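Choosing Camera Viewpoints for a Simulated Mobile Manipulator: Clutter, Shadow and Look-Alike Finishes

Final Year Student Project Report, Mechatronics 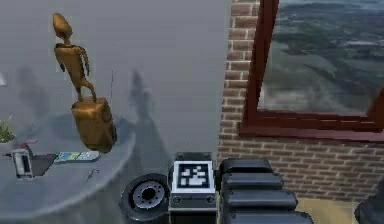 Submitted by Rainer Thiele
Oct 12, 2024
Filed under: Student Projects, Robotics, Simulation

Abstract

A mobile robot that picks things up from tables has to find them first. This project tested, in simulation only, whether a short second look from a different camera angle improves the robot's ability to separate one object from another on a cluttered tabletop. A simple rule was written to choose the second view. The rule was compared with taking no second look and with taking a second look in a random direction. The rule helped most where two objects touched and shared the same colour and finish. It helped very little where objects were small and flat. The work was done on a desktop computer and no physical robot was used.

1. Introduction

Most of the tabletop picking programs we studied in second year used a bare table with blocks on it. The blocks were plain colours and stood well apart. Programs that do well on that kind of table often do badly in a home or an office, where things lean on each other and the light comes from one side.

My aim was to build a test that was harder than the blocks, but that I could still run many times on one machine. I also wanted to keep the method simple enough to explain in a report of this length. The question I settled on was this: if the robot is allowed one extra look before it decides what is on the table, where should it look from?

2. Background

Choosing the next view is an old problem in robotics. Some methods build a full 3D model and pick the view that fills in the most missing space. These work well but they are slow, and they need good depth readings. Other methods train a large network to pick the view directly. I didn't have the computer time for that.

The approach used in this project sits between the two. It takes the result of an ordinary segmentation program, finds the parts it is least sure of, and moves the camera sideways relative to those parts. The idea came from a tutorial exercise in which we had to tell a box from its own shadow. Moving sideways made it easy, and moving closer did not.

3. Simulation set-up

3.1 Software

The simulated rooms were built in Dranton, the simulator our department uses for coursework. Object models came from the Godetex library. I wrote the view selection program myself and named it Ralevance, after a spelling mistake in my first proposal that my supervisor told me to keep. The segmentation program was supplied with the course and was not changed.

3.2 Robot

The robot is a wheeled base with one arm. It carries a square black-and-white marker on a dark grey body panel, and the marker is used to check where the body is relative to the camera. From many camera positions the robot sees a good deal of itself. In the title picture the marker panel, a wheel and the black arm segments take up the lower middle and right of the view. These parts are masked out before segmentation. In early tests I left the mask off, and the program kept adding the wheel to the list of objects on the table.

3.3 Rooms

Two rooms were used. The first is a plain practice room with a square table and even light. The second, which I called the Norðdahl room, has a round grey table near a wall that is partly pale grey and partly red brick, with a large window in the brick part. It has a stronger light that throws soft shadows on the pale wall. The title picture was rendered in the Norðdahl room.

Each room was filled with objects using a layout script. The script puts one or two large objects near the back of the table and scatters small ones over the rest. It is allowed to place objects so that they touch.

4. Method

4.1 The three conditions

Every layout was run under three conditions:

Single view. The robot makes its decision from the first image.

Random second view. The camera moves to a random allowed position and the two results are joined.

Ralevance second view. The camera moves to the position chosen by the rule, and the two results are joined.

4.2 The rule

The segmentation program gives every pixel a confidence value. Ralevance groups the low confidence pixels into patches and throws away any patch on the robot mask. It takes the largest patch that is left and works out the direction from the camera to the middle of it. It then lists the camera positions the arm can reach and picks the one that gives the biggest sideways change in angle to that patch, as long as the patch stays in view.

There is one extra check. If the chosen position would put the arm between the camera and the table, it is dropped and the next best one is used. I added this in February after watching the arm block its own view again and again.

4.3 Joining the two results

The two sets of object outlines are projected onto the table surface using the simulator's depth values. Outlines that overlap by more than half are treated as the same object. Where the two views disagree on whether something is one object or two, the view with the higher average confidence wins.

4.4 Scoring

A layout was marked as a pass if every object on the table had its own outline and there were no extra outlines. This is a strict score. One missed pen means a fail. I chose it so that a result could not look good by finding the large objects and skipping the small ones.

I ran 385 layouts across the two rooms. Of these, 94 had at least one pair of touching objects with matching finishes. I looked at that group separately.

5. Results

5.1 Plain practice room

All three conditions did well and the gap between them was small. With even light and good spacing, the first view was usually enough. The random second view sometimes made things worse, by adding an outline for an object that had already been found.

5.2 Norðdahl room

Ralevance passed more layouts than either of the other two conditions. The random view came second and the single view came last. The gain was mainly in layouts with touching objects.

The title picture is a good case of the problem. A golden figure with an egg-shaped head stands over a boxy suitcase with the same glossy bronze-gold finish, near the far edge of the table. From the first view the program gave the pair one outline. The second view chosen by Ralevance showed a gap between the figure and the case, and the joined result had two outlines.

The same layout also shows what shadow does. There is a tall dark shadow on the wall behind the figure. In the single view condition a part of it was listed as an object. It went away in the joined result, as its projected position did not land on the table.

5.3 Small and flat objects

Results here were poor under every condition. A thin dark object lying on the grey surface was often missed in both views. A flat item with patches of several colours had the opposite trouble. It was split into pieces, one for each patch of colour, and a sideways move did nothing to fix it. Looking from higher up might have, but the rule never picks a higher view unless it also gives a large sideways change.

5.4 Time

Choosing the view took very little time compared with moving the arm. Nearly all of the extra cost of a second look is arm movement. On a real robot this would matter more, as a real arm would have to move slowly near people.

6. Discussion

The rule does what it was built to do. It separates objects that touch, and it removes most false objects caused by shadow on the wall. Both of these depend on depth, and a sideways move brings out differences in depth.

It does not help with problems that come from colour. If the program thinks a patterned object is many objects, it will usually think so from the next position too. A better rule would look at what kind of doubt the program has before choosing where to move. I tried a simple version of this near the end of the project, using the shape of the low confidence patch, but it was not ready to include.

The window was a surprise. The view through it is an aerial landscape with water or mist and dark patches of land, and the program was often unsure about those patches. In early runs the largest low confidence patch was outside the window, so the camera turned to look at the landscape. I fixed this by ignoring any patch whose depth was beyond the table edge. The results in section 5 all use the fixed version.

7. Limits of the work

The depth values came straight from the simulator and had no noise in them. A real depth camera has trouble with glossy surfaces, and the golden objects would probably be among the worst. The gain reported here should be read with that in mind.

Only one robot model and one segmentation program were used. The layout script also has habits of its own, such as always placing large objects at the back, and a different script could change the result.

8. Further work

The next step is to add noise to the depth values and run the same layouts again. After that I would like to allow a third view and see if the gain levels off. The layout files and the Ralevance source code have been left on the department's student project drive with a short readme. The readme explains how to turn the robot mask and the window fix on and off.

9. Acknowledgements

Thanks to my supervisor for reading two drafts, and to the lab staff for extending my booking on the rendering computer.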